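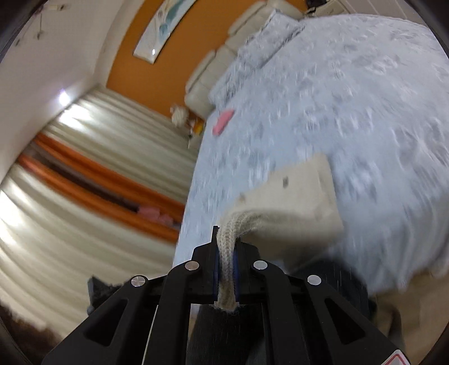 mutia-shelf: a used textbook rental and resale table

Hi! I'm Yoga Rahman, and this is the readme for the spreadsheet I kept while helping people on my campus figure out whether to rent, buy used, or borrow their course books. It started as a note on my phone, then it became a sheet, then other people wanted the sheet, and now it has a readme (so it must be serious).

If you just want the numbers, open shelf.csv and skip down to Columns. If something in there looks weird, please read Known problems before you write to me, it's probably already on the list.

What's in it

shelf.csv has 862 rows. One row is one offer for one book from one seller, seen by me on a screen or on a paper tag. The same book can show up many times, and it should! That was the point: I wanted to see how far apart the prices get for the same title.

courses.csv has 26 rows, one per course, with the books each syllabus asked for. A few courses list "any recent edition," and I typed that in exactly as written.

notes.txt is a pile of remarks I couldn't fit into a column. It's messy, but I go back to it more than I expected to.

Where the rows come from

There are three sources, marked in the source column.

Riker is the used book store two blocks off campus. They put price tags on the shelf edge and I copied them by hand, with permission from the owner, who was very patient about it. Riker changes its tags during the first week of term and then leaves them alone until finals.

Graletti is the rental desk in the student union building. Their prices come per term, so I entered the term price and put "rent" under deal. If you keep the book past the due date they charge a late fee, and that fee is NOT in the price. It's in the late_fee column, where I know it.

board means the swap board, the cork one by the stairs plus the group chat that goes with it. No names or phone numbers from the board are in the files. I dropped them while typing and never stored them anywhere.

Columns

row_id: just a number. Doesn't mean anything, and there are gaps where I deleted duplicates.

isbn: thirteen digits, no dashes. Keep this as text when you import it, or your spreadsheet program will turn it into scientific notation and you'll be sad.

edition: a number, or "intl" for international editions, or blank if the cover didn't say.

deal: rent, used, new, or lend.

price: dollars, tax not included. Lend rows are zero.

late_fee: dollars per day, only for rent.

wear: my own grade from 1 to 5. A 5 looks unread. A 1 has lost pages or come away from its spine. Only filled in for books I held in my hands, so nearly all the board rows are blank.

code: yes, no, or unknown. Does the book come with an unused access code? This one matters a lot more than people think. A cheap used chemistry book with no code can cost you more than a new one once you buy the code by itself.

source: see above.
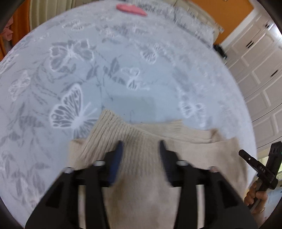

Beige knit on the butterfly sheet.

Known problems

OK, the list.

The code column is "unknown" for 125 rows. Sellers on the board hardly ever say, and I didn't always ask. Please don't treat unknown as no. I did that in my first chart and it made the swap board look terrible.

Wear grades drift. I was a much tougher grader at the start, when I'd call any book with highlighter a 2. Later on I gave a 3 for the same thing. I thought about redoing them all but half the books were gone by then.

Loose-leaf copies are lumped in with paperback. They sell back for a lot less (Riker won't take them at all), so if you're comparing resale value you'll want to find them first. Search notes.txt for "binder" and you'll get most of them.

Two different stats books share a very similar title and I mixed them up for a while. Raju caught it and fixed the rows, thank you Raju!! If you downloaded a copy before May, get a fresh one.

There are no buyback offers from websites. They change by the hour and I couldn't keep up, and I'd rather leave them out than have stale ones sitting there looking official.

What I'd use it for

Comparing rent and used for the same isbn is where this works best. It's also decent for planning a budget for an intro course load, and I've had a couple of friends use it to decide what to ask for when posting on the board.

I would not use it to say anything about a whole school, never mind a whole country. It's one campus, one year, and whichever books I walked past. The nursing and art courses are barely in here because I don't know many people taking them. If you do, send me rows!

One tip from staring at this for so long: check the previous edition before you rent. 92 rows are for an edition older than the one on the syllabus, and plenty of instructors will say yes if you email and ask. Get that yes in writing though, page numbers move around and homework problems get reshuffled.

Adding rows

Put your rows in a separate file with the same columns in the same order and send it over. Leave row_id blank and I'll number them. Write the price you saw, even if you talked the seller down afterward (you can brag about that in notes.txt). Please don't send photos of receipts with card numbers on them.

If you're adding a new source, give it a short lowercase name and tell me in a sentence what it is and how often the prices change.

Name and license

Mutia is what we called the shared bookshelf in my old apartment, where all the leftover textbooks ended up, and the sheet got the name from there.

Use the files however you like, change them, share them, put them in your class project. A mention is nice. If you find a mistake, tell me the row_id and what it should say, and I'll fix it the next time I sit down with the sheet, usually after dinner.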